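白色高光面板怎么擦才不花：厨房、浴室、工作台都用得上的小办法

家里白色的、亮面的东西越来越多了：柜门、抽屉面、电器外壳、浴室收纳柜的侧板，还有工作台上那些拆下来等着清洗的塑料件。刚买回来的时候真漂亮，光一照整面都是亮的！用上两个月，指纹、油点、抹布拖出来的水痕全冒出来了，越擦越花，越花越想使劲擦，最后擦出一圈一圈的细纹。我自己就擦坏过一块柜门，到现在侧着看还能看见那几道。后来换了办法，白色件反倒成了我最爱收拾的东西，下面把常用的几招都写出来。

先把灰弄走

干灰是最大的敌人。很多人上手就喷清洁剂，然后拿抹布来回蹭，灰里的小颗粒就夹在布和漆面中间当砂纸用了。我的做法是先用软毛刷（旧的化妆刷就很好，毛要软，根部没有露出来的金属圈）顺着一个方向扫，缝里和台阶状的凹边多扫两下。能拿到水龙头下面冲的零件，直接用温水冲一遍，连刷子都省了。带电的部件千万别冲，先拔电源，再用拧得很干的布擦。

布比清洁剂重要得多

我现在固定用短毛的超细纤维布，36块一包买的，洗衣机里轮着洗，洗的时候不放柔顺剂。柔顺剂会在纤维上留一层东西，擦亮面的时候就是一片雾。布叠成四折，脏一面翻一面，全脏了就换下一块，别舍不得。厨房纸我只用来吸水，不用来擦高光面，有的纸挺粗的。百洁布的绿色那一面，请离亮面远远的！

清洁剂的配法

日常的灰和指纹，一盆温水加几滴洗洁精就够了，真的够了。水里能看见一点点泡沫就行，泡沫太多反而要多过两遍清水。油烟重的地方，比如灶台旁边的柜门，可以把布用这个水浸湿，贴在油点上敷一会儿，等油软了再轻轻带走，比用力搓省劲太多。

小苏打我很喜欢，但只用在哑光面和不锈钢水槽里，高光面不用。酒精也要小心，有的塑料碰了会发白，要用就先在背面或者底边试一小块，等干了看看颜色再决定。含漂白成分的和含酸的清洁剂绝对不要混在一起用，两样都有刺激性，混了会放出有毒的气体。

亮面和哑面要分开对待

这是我走了不少弯路才弄明白的。同一个白色件上，常常一部分是高光的，旁边一部分是哑的，看着都是白，脾气完全两样。亮面怕划、怕水痕，哑面不太怕划，但容易吃进污渍，时间久了发灰。所以我总是先擦亮面，用最干净的那块布；擦完再换一块布去擦哑面，哑面可以稍微多用点力，打小圈都没关系。亮面就老老实实顺着长边走直线，从上到下，一趟压着一趟的边，中间别停手，一停就是一道印子。

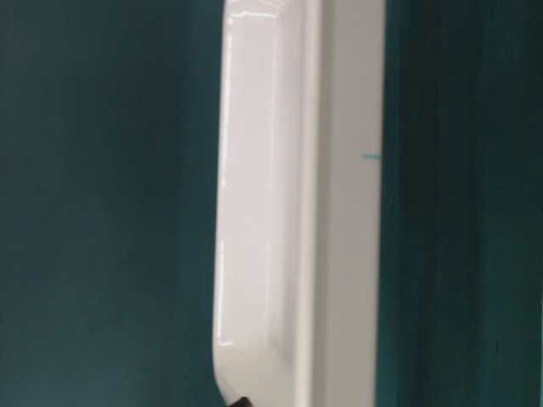
左边亮面，右边偏哑，最好分两块布擦

找一道反光来检查

亮面干不干净，正着看是看不出来的。我会开一盏台灯或者用手机的手电，从侧面斜斜地照过去，让白面上出现一条长长的反光，然后慢慢移动灯，盯着那条反光看。哪里有油膜，哪里的反光就发糊、发毛；哪里有划痕，反光里就会冒出细细的丝。这个办法特别上瘾，照过一次就再也回不去了！白天的话，傍晚前后斜进来的太阳光也很好用，只是得赶时间。

要注意的是，弯曲的表面反光本来就会扭来扭去，别看见波纹就以为没擦干净。换个角度再看一次，如果波纹跟着灯走，那是曲面的事；如果一直待在原地，那才是污渍。

边角上的小色点

白色件的直边和转角最容易蹭上别的颜色：墙漆、标签碎片、包装上的油墨、彩色垫子掉的色。动手之前先换个角度看看，有时候只是旁边有颜色的东西映上去了，我就对着一个“污点”擦过好半天，挪开垫子它就没了，气得想笑。

确定是脏东西之后，按从轻到重的顺序来。先用湿布敷。敷不掉的，如果是标签残胶，用吹风机的低温档吹一吹，离远一点，手放在旁边能受得住的温度，再用指腹慢慢搓下来。还不行就滴一点食用油在残胶上，等它松开，擦掉，再用洗洁精水把油洗干净。魔术海绵放到最后，而且只给哑面用。它本质上就是很细很细的打磨，亮面磨过之后会留一块发暗的地方，想补都补不回来。

圆角和凹槽

圆弧形的角其实比直角好收拾，布一裹、手腕一转就过去了。麻烦的是旁边那种浅浅的台阶和凹边，油泥专门躲在里面。我用棉签蘸洗洁精水，沿着凹边拉一遍，再用干棉签拉一遍。凹边很长的话，拿一根竹筷子，头上包一层薄布，用皮筋扎紧，一推到底，特别痛快！包布的时候把筷子尖完全盖住，布磨薄了就重新包。塑料刮片也行，同样要包布。

擦干才算完

水自己干掉就会留下水痕，白色亮面上尤其明显，硬水地区更是如此。洗完之后马上用干布吸一遍，先按压，后轻抹。最后我会再换一块完全干燥的布，不用力，就让布自己的重量在上面滑过去。滑得顺，说明没有残留；发涩、有拖拽感，多半是洗洁精没过干净，那就拧一块清水布再走一趟。

用什么底色来垫

拆下来的白色零件，我喜欢放在深色的垫子上处理。白底上放白件，边在哪里都看不清，灰也看不清。换成深绿、深蓝这类底色，轮廓一下子就出来了，掉下来的碎屑也一目了然，收尾的时候抖一抖就好。垫子要选不掉色的，新垫子先用湿白布擦两下，布上没有颜色再用。黑色的小零件在深色垫子上倒是容易看漏，螺丝、胶脚什么的，单独拿个浅色小碟子装起来，别图省事都堆在一块儿。

多久擦一次

厨房里我每14天认真擦一遍，平时看见油点当场就抹掉。浴室的白柜子洗完澡后顺手用干布带一下，水汽不留过夜。工作台上的零件不用定时，收进盒子之前擦干净就行，盒子里垫一层软布，件和件之间隔开，别让亮面直接贴着亮面。

已经有细纹了怎么办

浅浅的细纹可以试试塑料专用的抛光膏，绿豆大小的一点，软布轻轻打圈，擦净之后用灯照着看。先在不起眼的地方试，满意了再做大面。指甲划过去能感觉到卡顿的那种深痕就别折腾了，越抛范围越大。发黄是另外一回事，晒的、油烟熏的、材料老化的都有，表面那层油烟洗得掉，老化的黄洗不掉，我的经验是把东西挪到晒不着的位置，让它黄得慢一点。

亮面擦好以后先别急着摸，拿的时候捏边、捏哑面，或者隔着布拿。我每次擦完都忍不住要伸手摸一下，然后又得擦一遍！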